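Forum Futdale > Société > Lois et sécurité

Armes des particuliers : la collecte de juillet a-t-elle servi à quelque chose ?

lanterne42
Le bilan de la collecte de juillet est en ligne sur le site de la commune de Mivthorpe. 400 armes remises, dont 200 fusils de chasse qui n'avaient jamais été déclarés. Pas de poursuites pour ceux qui les ont rapportées, pas d'indemnité non plus. Je précise que j'étais plutôt contre au départ. Je pensais que seuls les gens déjà en règle se déplaceraient.

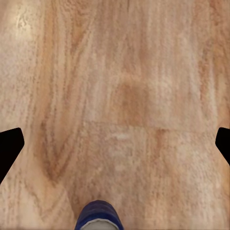 Je reste partagé sur la suite. Le texte prévoit maintenant un certificat médical à chaque renouvellement et un coffre obligatoire, même pour une seule arme. Pour un retraité qui a gardé le fusil de son père et ne tire plus, ça fait une dépense pour rien. J'aurais préféré une procédure simple de neutralisation, prise en charge.

brume_du_sud
La neutralisation existe déjà, mais il faut envoyer l'arme à l'armurerie agréée de Ristura et attendre. Mon voisin a patienté 9 semaines pour récupérer un fusil à deux coups. Sans coffre, il faisait quoi pendant ce temps ? Justement, il ne l'avait plus chez lui.
Pour le reste je suis d'accord avec le certificat. On en demande un pour courir un semi-marathon.

Kestrel
Pas d'accord. 400 armes, c'est un chiffre qui fait bien dans un communiqué. Combien étaient en état de tirer ? Le bilan n'en dit rien. À Fogh ils ont fait la même chose il y a quelques années et une bonne partie du lot, c'était des carabines rouillées sorties de greniers. Les trafiquants ne vont pas faire la queue à la mairie avec leur pièce d'identité.

lanterne42
Personne n'a prétendu viser les trafiquants. Le but affiché, page 2, c'est les accidents domestiques, les suicides et les cambriolages. Un fusil volé dans une armoire finit forcément quelque part.

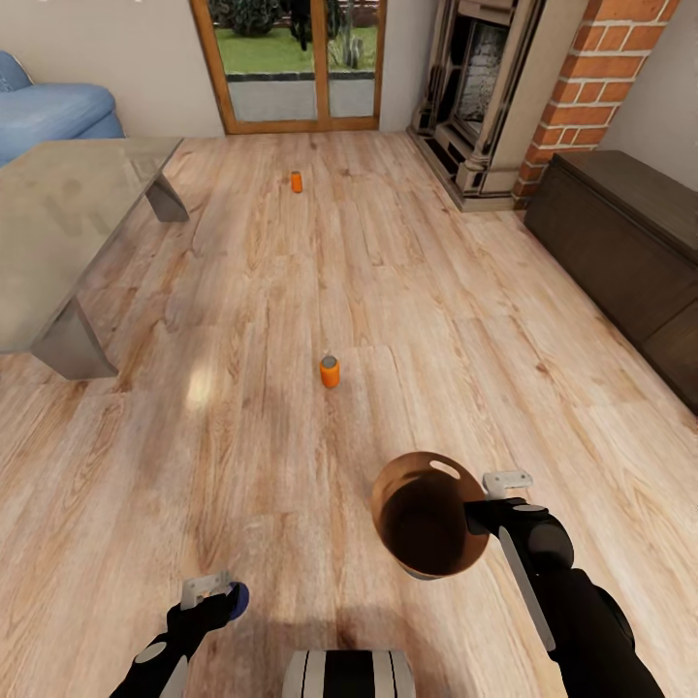
pelote relit le bilan et trouve que la question du stockage est traitée trop vite : un coffre vissé au mur d'une maison isolée, ça ralentit un cambrioleur de quelques minutes. Ce qui compterait davantage à son avis, c'est de séparer les munitions, et là-dessus le texte dit seulement « dans la mesure du possible ».

Kestrel
Voilà au moins une remarque concrète. Si les munitions étaient gardées au club, je signerais. Mais les chasseurs n'en voudront pas, ils partent à cinq heures du matin.

brume_du_sud
Certains clubs ont des casiers accessibles avec un badge. Celui de Ristura le fait, cotisation à 42 par an, casier compris.

Kestrel
Pour le tir sportif, oui. Va expliquer ça à quelqu'un qui habite à une heure de route.

lanterne42
La consultation publique reste ouverte jusqu'au 20 septembre 2026. Le formulaire est long mais on peut ne remplir que la partie sur le stockage – c'est ce que je vais faire. Pour les munitions, il faut passer par la case « autres observations ».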